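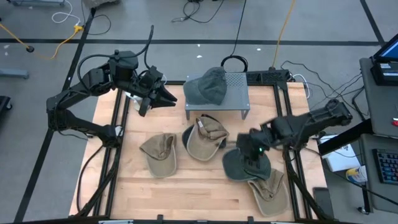 Vilja Kokkonen wrote:
> I stack mine one inside the other, peaks all facing the same way, and
> they live on a shelf. My sister says this ruins the crown and that a
> cap should only ever sit on its own. Who's right? Also, is there any
> way to get a proper curve back into a peak that's gone wavy? I've got
> a tan one from Galbridge that looks like a crisp.

Reading time: 2 minutes

Hello Vilja, hello all,

Your sister's half right, I'd say! Nesting is fine for soft caps, the unstructured sort with no stiffening behind the front panels. They're meant to be squashed (mine spend most of the winter flattened in a coat pocket) and they bounce back once you've had them on your head for ten minutes. What they don't like is being stacked while one of them is inside out or half folded, as the one on top takes on whatever shape it landed in and you end up with a crease right across the crown.

So before I stack anything I push each crown out from the inside with my fist, turn the sweatband down flat and only then put the next one over it. Tans with tans, greens with greens, though that's purely me being fussy. I did have a pale one pick up a greenish tinge from an olive cap underneath, back in November, but that had gone away damp, which was my own silly fault.
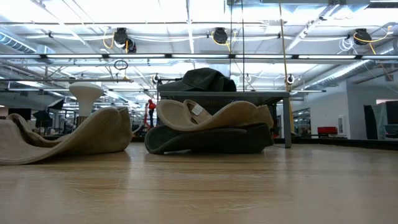

I also wouldn't go too high. I used to keep 26 in one tower on top of the wardrobe and the bottom few were like pancakes. Now I stop at five and start another pile, and if there's one I'm wearing that week it gets a little stand to itself, somewhere with a bit of air underneath.

As for your crisp, try this. Wet the peak only, with warm water, not the whole cap. Bend it round a mug and hold it there with two wide elastic bands, then leave it overnight, well away from the radiator. If it's a plastic peak it should come back nicely. If it's an older one with cardboard inside, don't wet it at all!! I lost a lovely Vedell that way, it went to porridge. Flick it with your fingernail first: cardboard gives you a dull sort of thud and plastic is more of a click.

Do have a look at the label inside as well, if you can still read it. Half of mine have washed out completely and I just guess, cool water and a drop of washing-up liquid.

Does anyone else here use those mesh hat bags from Prollgate? Hilkka mentioned them ages ago and I've been dithering over whether to order a couple.

Nidia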